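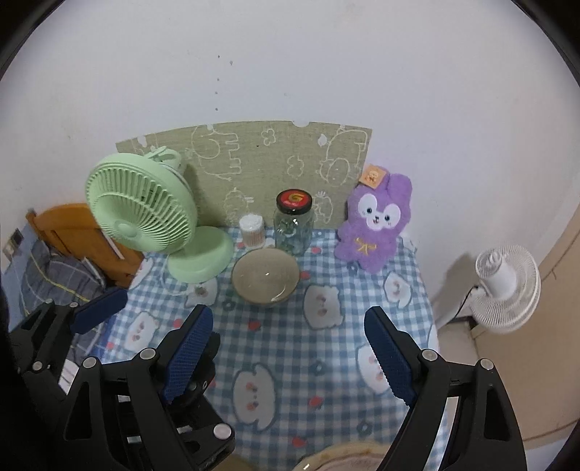 Chapter 4: Teaching by Hand

Home | Contents | Previous Chapter | Next Chapter

Print this page | E-mail this page

I came to robot learning the slow way. For my first two years I wrote motion code, one joint angle at a time, and I was proud of it right up to the day somebody moved my table over by the width of a thumb. Everything missed! So when Daranee Prasertsri handed me a gripper on a handle and told me to go pick things up with it, I was ready to listen.

This chapter is all about that idea. You hold the gripper yourself, a camera rides along with it, and you do the chore the way you'd like a robot to do it. Later a program we call a policy learns to go from what the camera saw to how the fingers should move. There's math coming (quite a bit of it in Section 4.3), but I'd like you to get a feel for the data first.

Go back to the picture at the top of the chapter and try to look at it the way a policy has to. The blue pads are easy to find, and so is the open stretch of tablecloth between them. Now try the glossy bowl, which sits on blue-and-white gingham with cartoon animal heads printed all over it. You and I know that a printed head can't be picked up. A policy starts out knowing no such thing, and the little red fruit prints look like pretty good targets too. Then there's the clear jar with those bright reflections on its side - depth sensors hate that kind of thing - and a fluffy purple toy whose outline is anybody's guess.

I love tables like this one. When Hülya Kozan and I ran the Nudgate study, we trained one policy on demonstrations from a single plain white desk and a second policy on the same number of demonstrations spread over 36 different tables, in kitchens and bedrooms and wherever else people would let us in. Same network, same training time. Then we tried both of them on tables neither one had seen. The white desk policy finished 4 percent of its pickups. The other one finished 91 percent, and I made Hülya run the whole test again before I'd believe her.

I should be fair to the white desk, though. On its own desk that policy was great, a bit smoother than its rival even, and if your robot will spend its life bolted to one bench you may be perfectly happy with it. We'll come back to this in Section 4.5, where the Clitley and Rojanasak methods give you two ways of deciding how many new places are worth the trip.

Before you read on, pick a table at home and spend a few minutes with it. Which patterns could pass for objects? What shines, and what can you see straight through? Jot your answers down and keep them handy, as the first exercise set uses them.

4.1 What a Demonstration Contains

Let's start with the smallest piece, a single recording of one person doing one chore. It has two parts that have to line up in time: the pictures from the camera and the path of the gripper, including how far open the fingers are at each moment.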